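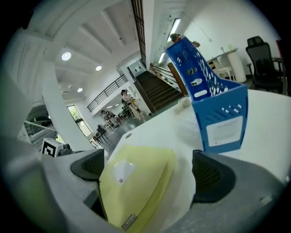

About Starnine

We look after grippers. Hand-held ones, mostly, and the odd one on an arm. We don't build robots and we have no plans to. If you want to hear how automation will change your business by November, there are plenty of firms who will tell you, and some of them are our customers.

Aisling Phelan and Yen-ting Yeh started Starnine after too many years of reading service reports that said "checked, OK". Checked how? Nobody had written it down. Aisling still does most of the strip-downs. Yen-ting keeps the records and argues with suppliers.

What we do to a gripper

A full service has 13 steps and takes 3 hours on the bench. We clean the ribbed pads and look at the ridges under a lamp. We set the fingers so the inner edges of the pads meet square, then we close and open them until we trust them. The marker cube has to be tight on its mount. A cube that has shifted a hair will spoil a week of recordings and no warning light comes on.

After that we pick things up. Smooth things, because a cardboard box will flatter any gripper. A glossy plastic case lying flat on a white table is a much harder test, and a pad that has lost its bite tends to show it there first. We do eight picks, and one slip means the pads come off again.

What we don't believe

We have been sold a self-calibrating finger. It calibrated itself to the wrong place. We tried Clastness, a pad coating with a lovely brochure, and went back to plain pads after 39 days. We are trying the Tu alignment jig now and have no opinion yet, though Yen-ting is more hopeful than Aisling.

We are also doubtful about fixed service dates. A gripper used all day by careful people may outlast one that spends its life being dropped in a drawer. Send us your usage log and we will tell you if you can leave it alone. Quite often you can, and we don't charge for saying so.

Working with us

Most of our work comes from Stunside and the labs near it. Bring the tool in with its own cable and whatever pads it was last used with, worn or not. Please don't clean it first. You get back the old parts in a bag, and a sheet with the readings before and after, signed by whoever did the job.

Page last checked by Aisling, 2025-04-01.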